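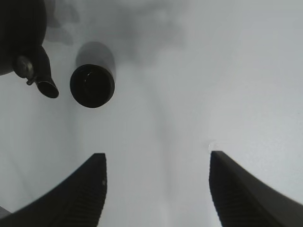 13 nov. 2020 — caderno da bancada 2, projeto Tindale

Continuação da recolha de demonstrações para a tarefa "pegar o cilindro". Escrevo agora, antes de arrumar a bancada, para não esquecer como na semana passada.

**Estado do conjunto**

Temos 149 episódios gravados e aceites. Hoje entraram 19 novos e 6 foram rejeitados. Dos rejeitados, 5 têm o mesmo defeito: o operador fechou a garra antes de parar o braço, e a política aprende depois a fechar em movimento. O outro perdeu o registo das juntas a meio, mas o vídeo ficou completo. Guardei-o na pasta `rejeitados`, não apaguei.

**Câmara do punho**

Revi com calma os fotogramas de aproximação. Com a garra aberta, os dois dedos pretos ocupam a parte de baixo da vista, e o cilindro preto, quando aparece quase de topo, fica como um disco escuro acima da abertura, mais para o lado do dedo esquerdo. O corpo atrás do disco já sai desfocado. Para mim isto é aceitável: o que interessa nesse momento é a borda do disco, e essa lê-se bem.

O que me preocupa mais é o contraste. O fundo é quase branco e tudo o que importa é preto. No canto de cima, à esquerda, entra também uma peça escura com uma espécie de bico, muito perto do cilindro. Uma rede treinada só com este arranjo pode aprender "ir para a mancha escura da esquerda" e não "ir para o cilindro". Já tivemos um problema parecido em maio, com as tampas, e perdemos muito tempo a procurar o erro no controlador.

Há ainda as sombras cinzentas na parte de cima do fundo. Têm a margem difusa e mudam quando alguém passa entre o candeeiro e a mesa. Não sei se convém eliminá-las ou deixá-las variar. A minha inclinação é deixar variar, mas de propósito e com registo.

**Decisões para a próxima série**

- Mudar o lado do cilindro em relação à peça do bico a cada bloco de episódios. Anotar o lado no campo `layout`.
- Gravar um bloco com fundo cinzento médio. O painel da Takville deve servir, é preciso só cortá-lo.
- Parar o braço antes de fechar a garra. Contar mentalmente até um, fechar, contar outra vez, subir.
- Fixar a exposição da câmara. Ficou em automático outra vez e a imagem muda de brilho quando a garra entra muito na vista.
- Não aproximar sempre pelo mesmo ângulo. Vejo nos meus próprios episódios que tenho este hábito — os primeiros são quase todos iguais.

**Anotação**

A ferramenta Worku continua a marcar o início do contacto demasiado cedo. Suspeito que usa só a distância entre os dedos, e esta começa a diminuir bem antes do toque. Corrigi à mão os episódios de hoje. Os anteriores ainda não foram revistos, portanto quem treinar alguma coisa com eles tenha atenção ao campo `contact_start`.

**Por esclarecer**

O pessoal de Vindodholm pediu os dados em resolução reduzida. Nessa resolução, as estrias da face interior dos dedos desaparecem, o que não faz mal, mas a borda do disco também fica fraca. Antes de enviar quero treinar as duas versões com os mesmos episódios e comparar. Se a diferença for pequena, envio a reduzida.

Cópia feita para o disco externo. Falta ainda a cópia no servidor, a ligação estava muito lenta.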